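Report on a visit to the Lumport Household Skills Centre
Prepared by Noémi Szénási for the residential services group

Purpose of the visit

In April a party of 13 staff from the Mulis residences attended the spring open day at the Lumport centre. The visit was arranged so that those responsible for bedrooms, linen and personal laundry could see how another organisation teaches these subjects to people who are about to live on their own for the first time. The party was received at 9.30 by Csenge Virág, head of instruction, and remained until shortly after four.

The centre and its courses

The centre occupies the former Pintér drapery warehouse beside the canal. The ground floor holds the reception area, a teaching kitchen and the laundry. The bedrooms used for practice are on the first floor, together with a small sewing room and a reference shelf of fabric samples. There is a goods lift, and visitors with limited mobility were offered its use throughout the day.

Residents follow a course of 30 sessions. The opening sessions deal with sorting and washing. Drying, mending and storage come next, and the last part of the course is given over to the care of a whole room. The centre had 41 residents enrolled at the time of our visit, the majority of them between school and a first tenancy. Fees are met by the local authority, with a modest charge for bed linen which the resident keeps on leaving.

The laundry

The morning was spent on the ground floor. Mrs Virág explained that residents are taught to read a care label before anything else and are asked to keep a written record of each wash for the first fortnight. Several of these records were made available to us. They were plain and well kept, and one included a frank account of a wool scarf washed at the wrong temperature.

Knitwear receives a session of its own. It is washed cool, pressed in a towel and dried flat on mesh racks, of which the centre owns 53. The racks stack in a tall cupboard with slatted doors, an arrangement which our own laundry staff asked to measure. The party noted that the cupboard stands against an inside wall and is aired by a fan on a timer.

A short discussion followed on the subject of softener. The centre does not supply it. Residents may buy their own, but instructors advise against it for towels.

Lunch was provided in the teaching kitchen and was prepared by residents in the second half of the course. The party wishes to record its thanks for the leek tart in particular.

The bedrooms

The afternoon began upstairs at half past one. Each practice bedroom has a bed, a chest of four drawers, a hanging rail and a chair. Residents are permitted to bring their own bedding and clothes, and the rooms accordingly differ a good deal in colour and character. The centre holds the view that practice on borrowed, matching linen does little to prepare a person for the contents of their own wardrobe.

The method of instruction is known in the building as the Gromell order, after the instructor who first wrote it down. Clothes are lifted from the bed and dealt with before the bedding is touched. Garments are placed in one of three groups: to be worn again, to be washed, to be put away. The comforter is then drawn back to the foot of the bed, the bottom sheet is smoothed, and the comforter is brought up again and shaken from the two upper corners. Pillows are replaced last.

Members of our party were invited to attempt the exercise for themselves. The folding of heavy jumpers proved the most difficult part, and two colleagues had different and strongly held opinions on whether the sleeves should be crossed behind the body or laid straight down. The centre teaches the first method. It was agreed that either will serve if the drawer is deep enough.

A dark grey knit garment lay on a rumpled cream-and-white comforter with a faint leaf-like pattern, its ribbed edges a lighter grey, and a bright red cloth item was crumpled beyond it.
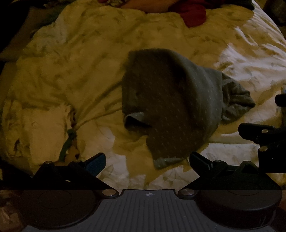
Should a heavy jumper be folded or hung after it has been worn?

It should be folded. The weight of the knit pulls on the shoulders when it is hung, and a folded jumper keeps its shape on a shelf or in a drawer. It is best left over a chair for a few hours first, so that it can air.

Matters for consideration

The group is asked to consider the purchase of mesh drying racks for the Mulis laundry, beginning with the east building. A copy of the Gromell order has been requested and will be circulated to all bedroom staff when it arrives. Mrs Virág has also offered to send the outline of the knitwear session.

The party did not see the sewing room in use, as the instructor was away. A second, smaller visit for this purpose has been proposed and the centre has replied that it would be welcome. Colleagues who wish to attend should give their names to the residential services office.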